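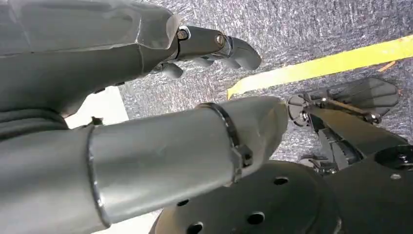 Kenza Chraibi thinks the Talledness branch was laid to metre gauge from the start and that the regauging story is a muddle with the Zolero quarry line. Her note says the 3 ft figure appears only in the later timetable booklet. I am not convinced. The sleeper we have from the Talledness cutting has two sets of spike holes, and the inner set is the more worn.

Measured again, afternoon. Rail seat to rail seat on the inner holes fits 3 ft gauge if the rail foot is the narrow section. With the wider foot it does not fit anything sensible. Need a rail offcut from the same cutting before going further.

Timber: softwood, end grain badly split. Coated the ends with thinned consolidant, left overnight, second coat to follow. Did not touch the spike holes.

Drawings: the Kozan viaduct sheet gives a ruling gradient of 1 in 30 on the approach. The bridge register has the same figure. The working timetable limits trains to 10 wagons uphill, so the two agree well enough for a small tank engine. Valquíria Lacerda is redrawing the approach curve from the survey book - radius still missing, page torn. 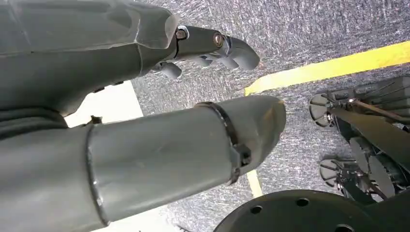 Open points for December

Rail offcut: ask the landowner at Talledness again. Last letter unanswered.

Vostar brake van plate: casting number illegible under the paint. Try raking light before any stripper. Some 3 layers of paint by the look of the chipped corner, the lowest a dark red.

Quarry line: find out when the Zolero exchange siding opened. If it predates the timetable booklet then Kenza may be right about the muddle, and the sleeper could be second-hand from the quarry. That would account for both sets of holes.

Second coat on sleeper ends due at 9 am.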